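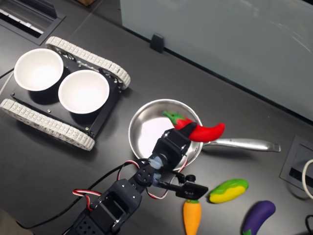

Frying pan with the toy chilli and carrot.

Section 4. Putting the play kitchen together

Prerkwood play kitchen, model 2610. Same steps for the Prirberg version, only the door colour differs. Two adults for steps 5 to 9. One can manage the rest.

Before you start

Clear a patch of floor, put a blanket down. Lay the panels out face up, letters showing. Letters are on the back edge, small, look near the holes. Screws come in bags marked S, M and L. Don't tip them all into one bowl.

You need: crosshead screwdriver, tape measure, pencil, damp cloth. Hex key is in the box. No power drivers please, the holes strip.

CAUTION: Small parts. Keep children out of the room until step 16 is done. Bags in the bin straight away.

4.1 Base and sides

1. Panel A flat on the blanket, grooves up.
2. Push four dowels into the short edges. Tap if tight. If one snaps, pull out what you can and use a spare from bag M.
3. Stand panel B (left side) on the dowels. Screws L, finger tight only.
4. Same with panel C on the right.
5. Slide the back sheet down the grooves. White side faces the front. It will bow a bit in the middle, press it and keep going.
6. Now tighten the L screws. Not before.

Note: if the back sheet sticks halfway, one side is in back to front. Check the letters. Everybody gets this wrong once.

4.2 Worktop, sink and hob

7. Worktop upside down. Drop the sink bowl in from below, turn clips through a quarter turn.
8. Hob rings are stickers on older boxes, printed on newer ones. If stickers, wipe the worktop first, let it dry, start from the middle and smooth outwards.
9. Lift the worktop on. Front edge overhangs, back edge is flush. Screws M, six of them, from underneath. Awkward. Lie down.
10. Tap pushes into its hole. It turns but gives no water, it isn't meant to.

CAUTION: The hob is pretend. Never stand a hot pan on it, or a kettle, or anything straight off a real cooker. Top marks easily and the marks stay.

4.3 Oven door

11. Hinges go on the door first, then on the cabinet. Screws S. Short ones! L screws come through the front.
12. Shut the door and look at the gap along the top. Should be even. If not, slacken the lower hinge, nudge, tighten.
13. Finger guard (part 1591) clips over the hinge side. Do not leave it off. If it's missing from the box, stop here and ask the shop for one before teh kitchen is used.

4.4 Fixing to the wall

Must be done. Also if the kitchen is going in a corner, also if it feels steady.

14. Stand it where it will live. Pencil a mark on the wall through each bracket, then move the kitchen away.
15. Fit plugs to suit your wall. Plugs not supplied. Plasterboard needs the spreading sort. Check for pipes and cables first.
16. Kitchen back in place, screw the brackets home. Give it a good pull from the top.

Note: on skirting deeper than the bracket will reach, use the Nseir spacer block. Sold seperately. Leaves a gap behind, so things will get posted down it. Fish out with a ruler.

4.5 Hooks, shelf and toy food
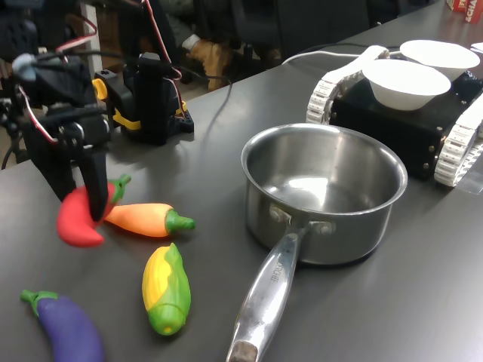 17. Rail goes on the inside of panel B, 127 mm down from the worktop. Measure from the underside, not the top. Hooks slide on before the end cap.
18. Shelf rests on four pegs. Flat side up. No screws.
19. Sort the food into tubs. Loose bits from an older set are fine to mix in, if nothing is cracked and nothing fits inside a small child's mouth.
20. Real pans can be used for play if they're light and cold. Check handles for loose rivets. Anything heavy goes on the bottom shelf, never on the rail.

Cleaning: warm water, drop of washing-up liquid, soft cloth. No bleach, no dishwasher for plastic food. Wooden pieces wipe only, don't soak. Dry before they go back in the tub, otherwise they smell.

4.6 After the first week

Go round the L and M screws again. They settle. Then once more every few months, every May is easy to remember for a full check: brackets, hinges, finger guard, peeling stickers.

Door drops on one side: see step 12.
Worktop rocks: one of the six M screws is not home.
Tap falls out: wrap of tape round the stem, push back in.
Drawer squeaks (Brustemier add-on only): rub a candle stub along the runners.

Missing a part? Have the model number and panel letter ready when you ask. Bag letter too if it's a screw.

Next: Section 5, Adding the Brustemier drawer.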